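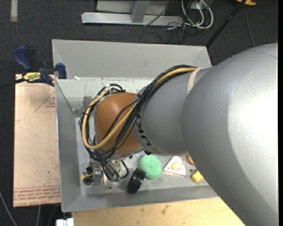

Bin Picking Cell: Questions About the July Stoppage and Cable Faults

5 min read

These are the questions we have received most often from the Hisville and Limdale sites after the July stoppage on the bin picking cell. The answers apply to both sites unless the text says otherwise.

What happened in July?

The arm stopped in the middle of a pick at 2:40 in the afternoon with the tool low in the tray. The controller showed a loss of signal from the end piece, and then a protective stop. No one was hurt and nothing in the tray was broken. The cell stayed down for the rest of that shift and was released the next morning.

What was the cause?

A signal cable to the end piece had been pulled until one of its conductors broke inside the jacket. From the outside the cable looked fine. The slack between the last tie point and the tool was too long, so the loop hung below the link and could get caught between the tool and the tray wall. Each time the wrist turned, the loop got a little tighter. The break came at cycle 637 after the last cable change.

Was it a software fault?

No. The log shows the program sending normal moves up to the moment the signal dropped. The collision settings did what they were set to do, but they look at joint load, and a thin cable being stretched adds very little load. Do not count on the arm to notice a caught cable.

Why are the cables run on the outside of the arm?

The end piece gets changed often during testing, and outside cables can be swapped without opening anything. An internal route was considered and put off. If the cell moves to steady production, we will look at it again.

How should the cables be tied now?

Follow the Montoya routing sheet, second issue. The short version:

- Fix the bundle at the band near the joint before you do anything at the tool end.
- Leave enough slack for a full wrist turn in both directions, and no more.
- Keep the power and signal cables together along the link.
- Support the connectors so they do not hang by their own cables.
- Jog the wrist slowly to both ends of its travel and watch the loop the whole way.

Do not add a tie on the moving part of the loop to make it look neater. Limdale tried this before the stoppage and the tie itself became the point where the jacket wore through.

Can cables rest around the tool when it is down in the tray?

Not during an automatic run. In the picture at the top of this page the KUKA arm has its brown dome down in the tray, with the yellow cable looped over the dome and the thinner black ones wrapped around it. Treat any arrangement like that as a reason to keep the cell out of automatic until the route has been checked against the sheet. The dome is rounded and smooth, so cables slide on it easily and the loop can end up somewhere new after one move.

What about connectors lying in the tray?

Move them out before a run. A connector on the tray floor can be struck by the tool, and it can also be picked up by mistake, as the vision program only knows the parts it has been taught. Brackets and other small hardware should go back in the parts box.

The arm has stopped with the tool in the tray. What do I do first?

1. Press the emergency stop, even if the arm is already still.
2. Write down the message on the pendant before you clear it.
3. Look at the cables from outside the marked area. Find out which one is tight, if any.
4. Lock out the cell and hang your tag.
5. Unplug the tool cables at the tool end if you can reach them without pulling.
6. Call the Montoya service desk if any cable is trapped under the tool.

Do not pull a trapped cable free by hand. Do not jog the arm up to see what happens. At Hisville a trapped cable was freed by jogging, and the connector shell came off with it.

Can I reach into the tray while the arm is in a protective stop?

No. A protective stop is not a lockout. The arm can be released from the pendant by someone who cannot see your hands. This includes quick jobs such as taking out a foam ball that has rolled under the link.

Does the tray have to be clamped?

Yes. The tray must not be able to slide when the tool presses on its floor. Bar clamps are accepted for test work as long as the bars and handles are outside the path of the arm. Check that they are tight at the start of each shift and again after any contact stop. If the tray has moved, the taught positions are no longer good and have to be taught again – do not try to nudge the tray back to where it was.

Do scuffs on the tray floor matter?

Marks alone do not. Dust and gray smudges build up with normal test work and can be wiped off. Report a new dent, or a scratch you can feel with a fingernail. Either one may mean the tool is going down too far.

How often do the cables need to be checked?

By eye at the start of every shift. By hand, with the cell locked out, every 3 weeks. Run your fingers along the full length and feel for flat spots, hard spots or a place where the jacket turns on the wires. Replace the signal cable at 1375 cycles even if it passes. We expect to change that figure when more records have come in.

I get a signal fault that clears by itself. Can I keep running?

No. The July log has 2 short dropouts earlier on the same day, and both were cleared and ignored. A fault that comes and goes with wrist position is nearly always a broken conductor. Stop the cell and swap the cable.

Which spare cables can I use?

Only the Grodside cables on the spares list, in the length given there. A longer cable of the same type fits the plug but brings back the extra slack. Limdale still had long ones on the shelf in July. Please send those back.

Do I have to report a stoppage if nothing was damaged?

Yes. Use the short form and attach the pendant message. Near misses with cables count as stoppages for this purpose. Forms from Hisville go to the cell lead – Limdale forms go to the maintenance office, which passes on a copy.

Has the cell been changed since July?

The tie points have been moved and the routing sheet has been reissued. A guard that would keep the loop away from the tray wall is on order for Hisville. Limdale will get one after the first has been tried out.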